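Rereading all of Flalholm this month, start to finish. 32 issues. I own 31 of them. You can guess which one has the ending.

Issue 19 is the one where the lighthouse argues with the fog for 14 pages and the fog wins on points. Still the best thing Suvora ever put out.

The lettering changes halfway through issue 22 and so does the hero's nose. No explanation is given for either.

The Calell reprint fixes the nose. I miss the nose.

Yes, there is a collected edition. It's 609 pages and weighs as much as a toddler. You can't read it in bed unless you have a second person for the left half.

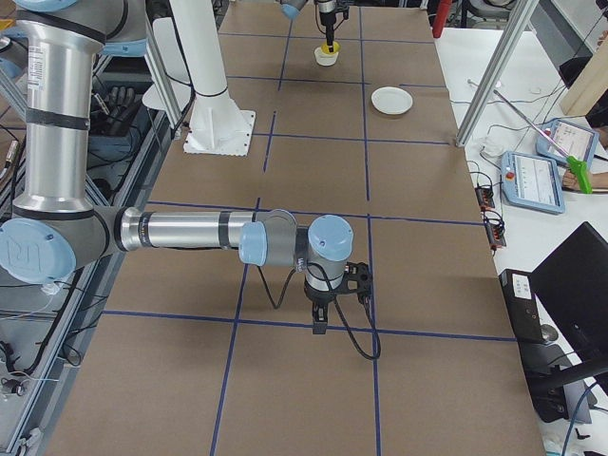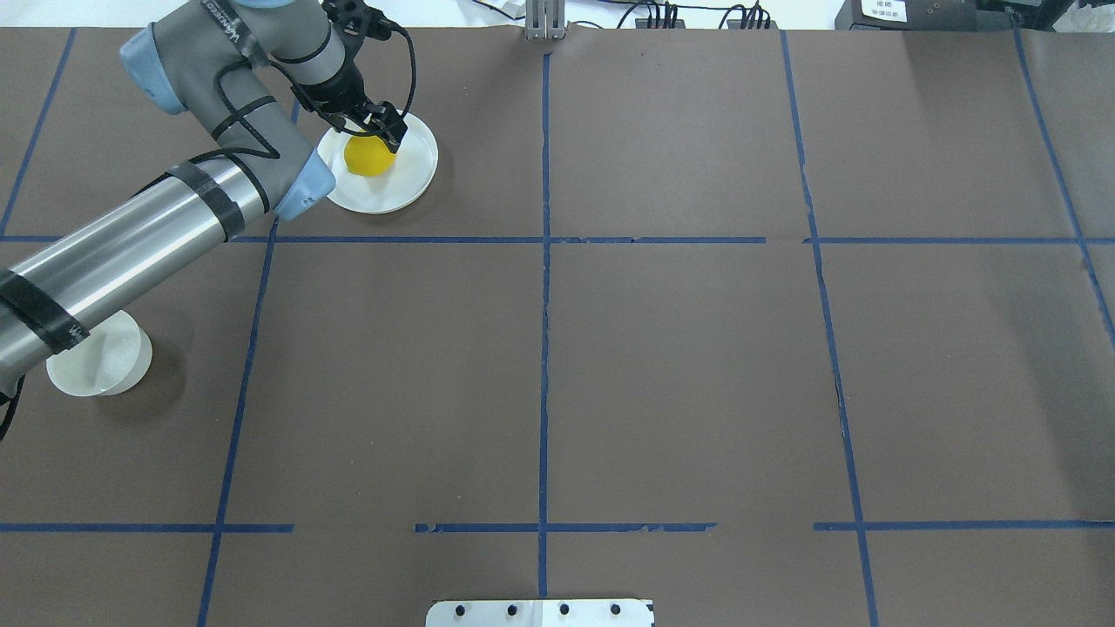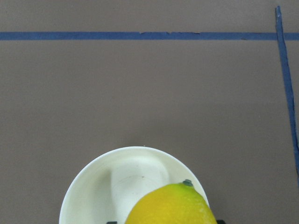 Anyway, the missing issue. A shop wants 50 bucks for it, "slight water damage." I've seen the listing. The water has a speaking part.

I offered 30. They came back with 50 and a smiley face.

Paid the 50. If the fog wins again I'm switching to crosswords.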